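Tea room at Vesargate opens for the season

The tea room at Vesargate reopens in March, in the same ground-floor room as last year. Opening is from 10 in the morning until the last pot is served at four. There are 36 seats, and bookings are taken for groups of six or more.

Khurram Sandhu is running it again. He has spent the winter sorting out the china, which had become a mixture of four or five different services. Chipped pieces have gone, and tea will now come to the table on a tray, with the cup already on its saucer and the spoon beside it. Last year people collected their own spoons from the counter and a queue built up. 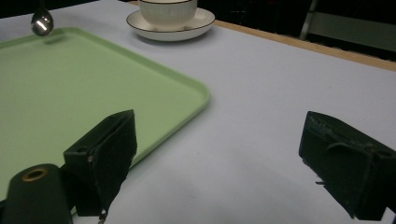
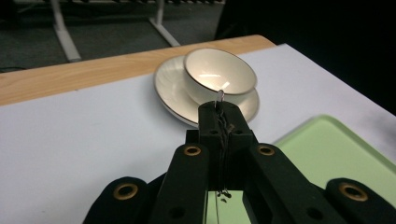
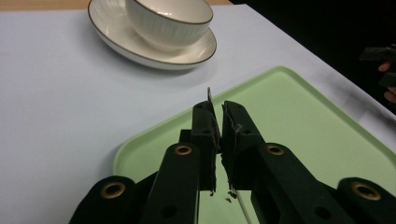 Reading time: 2 minutes

The pale green trays are the ones to look out for. They have a raised rim and rounded corners, and they wipe down quickly between tables. Please leave yours where it is when you go, as the staff will clear it.

Cups and saucers should be kept together. The ribbed white cups go on the white saucers with the thin dark line at the edge, and they are stored on the left-hand shelf. If you help with the washing up, please stack saucers separately from cups and don't put one cup inside another.

A pot of tea for one is £3.19, and scones are baked on the morning. The black tea is from Talpur, with a peppermint and a decaffeinated as well. Urnberg are supplying the cakes until the summer, when we will look at the order again.

We sold 145 cream teas in the last month of the season and ran out of jam twice. Khurram has ordered more this time. Anyone with spare clean jars can leave them at the Esudum desk by the front door.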